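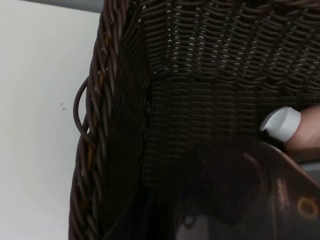
Slide 1: Title

Hi everybody. I'm Arnaldo Rocha, I write the grasp planner and most of the glue code around it, and this is the talk I said I'd give at the last tooling meetup and then ducked. It's November 13, 2025, so I've had plenty of time to prepare and used almost none of it. (Pause. Drink water. You always forget the water.)

Leave the title slide up for a bit. The wrist camera view is what I want people staring at while I talk. Wicker all the way up the wall, the braided rim on the left, a finger coming in from the right with its white tip close to the weave, and a dark shiny thing under it. The whole talk lives in that view – weave, rim, fingertip, shiny thing.

Slide 2: Who's who in the stack

Go quickly here, half the room already knows this.

Jaidee is perception. It takes the wrist stream and gives back masks and a depth estimate. Luteo is the planner, my baby. Flamness is the log viewer we all complain about and all use every day. Avside is the project the whole thing runs under, and if you hear me say "the Avside loop" I mean camera to mask to plan to motion and back to camera.

Mention that the loop runs at 6 Hz when the wrist is close in. Somebody will ask why so slow. Say the slow part is Jaidee's depth and that we're getting there on slide 5.

Slide 3: Why baskets are mean

OK, so this is the part I love! A plain plastic bin is a gift. Flat walls, flat floor, you fit some planes and go home. Wicker is ribs and loops and gaps, and toward the top of the wall the light comes right through the gaps in little dots.

Point back at the title picture if people look lost. Those tiny bright points near the top of the inside wall? Our old depth filter saw each one as a hole going off to infinity. So the wall came back as a sieve, and Luteo, which trusts whatever it's handed, would happily plan a fingertip path through the sieve.

Tell the story about the first week. Every plan scored great, every plan went straight through the wall on paper, and the force limit stopped the arm each time. I spent two days in the collision checker looking for a bug that wasn't there. The checker was fine. It was checking against a wall full of holes.

Slide 4: The loop sticking out

Look at the outside of the rim, there's a loose loop of strand that pokes out over the white surface. I got very attached to that loop. It's thin, it has bright background behind it, and it's about as easy as a thin thing gets for a segmenter. So it became my test. If Jaidee gives me the basket mask with the loop on it, I believe the mask edge. If the loop is gone, the smoothing is set too high and I don't trust the rim either.

(Don't go down the hole on morphology settings. Last time you did seven minutes on kernel sizes.)

What we do now: the mask gets a thin margin on the outside, and anything that hangs off it stays in the collision model as a soft obstacle. Soft means Luteo pays a cost for brushing it and can still choose to. For a while I had it as a hard obstacle, and the planner would refuse perfectly nice approaches over one bit of strand.

Slide 5: Depth up close

Big slide, slow down.

When the wrist is far back, depth is decent. When you're in over the rim the near stuff goes blurry, and the near stuff is exactly what you're about to touch. You can see it on the dark object, the print on it is too soft to read. People ask me if we read labels to pick the target. Not from there we don't! At that range I'm happy with an outline.

Then there's the dark-on-dark problem. Dark item, dark basket, and the low corner by the rim drops off into shadow. Jaidee's confidence down there falls on its face. The old code filled low-confidence depth with the average of the neighbors, so we got a nice smooth ramp running from the wall onto the object, and a ramp is a terrible thing to hand a planner. It thinks it can slide.

Three changes, in the order we made them:

One, unknown stays unknown. No filling. Luteo treats it as occupied until a later frame says otherwise.

Two, we carry depth forward from the approach. On the way in the camera has seen the basket from farther back, so we keep those points and move them with the arm kinematics. Close-up frames can add to the wall but they can't punch a hole in it unless the hole shows up in 17 frames running.

Three, highlights get their own mask. A shine on a glossy surface moves when the camera moves, so if a bright patch slides across the object between frames we drop its depth. Weave highlights got caught by this too at first – fixed by only applying it inside the object mask.

Slide 6: Planning with a fingertip in view

One thing I like about this camera position is that the finger is in the shot. That white cap is the brightest thing on its side of the picture, and we know from the joint readings where it should show up. So every frame gives us a free calibration check. Project the tip from the kinematics, find the tip in the image, compare.

If the two disagree for more than a few frames, the loop backs off along the path it came in on and tries again. I was against this at first, it felt like papering over a bad calibration. I've come around. We found a loose camera bracket that way.

Also mention self-masking. You have to cut the finger out of the depth before you build the collision model, or the planner finds a mysterious obstacle exactly where the gripper is and freezes. Yes, we shipped that. Yes, it was me. There's a small strip of gray behind and under the finger that kept surviving the cut, and I ended up growing the self-mask a little on the underside to get rid of it.

Slide 7: Numbers

Keep it short, they're on the slide.

2418 logged approaches replayed through the old and new versions of the loop. Replays only, no arm moving, so these are plan checks and nothing more. Say that out loud, please, Arnaldo, before someone quotes it as a success rate. The new loop flagged 45 approaches as blocked that the old one would have planned straight through a wall. I went through all of those by hand in Flamness and agreed with nearly every one. The handful I didn't agree with were all deep shadow cases, with the planner being too careful.

Slide 8: Flamness tricks

If there's time, flip over to the live viewer. Show the side-by-side with the raw frame on the left and the collision model on the right. Show scrubbing with the arrow keys. Show the bookmark thing, people never find it (it's under the gear, no idea why it's under the gear).

If the viewer hangs, go straight to slide 9 and don't try to fix it in front of everyone.

Slide 9: What's still broken

Shadow. Really, just shadow. Holding unknown space as occupied is safe, but it means the planner won't go for something sitting low in a dark corner even when there's plenty of room. I'd like to try a second look from a different wrist angle before giving up. The hook for it is in the November branch of Luteo, there's nothing behind the hook yet.

The soft obstacle cost is also hand-tuned, and I can feel it's wrong for stiffer baskets. If anybody in the room has a good way to learn that from force readings, come find me, I'll buy the coffee.

Questions. Repeat each one into the mic before answering. The replay scripts are in the Avside tools folder, and the readme is current as of this morning.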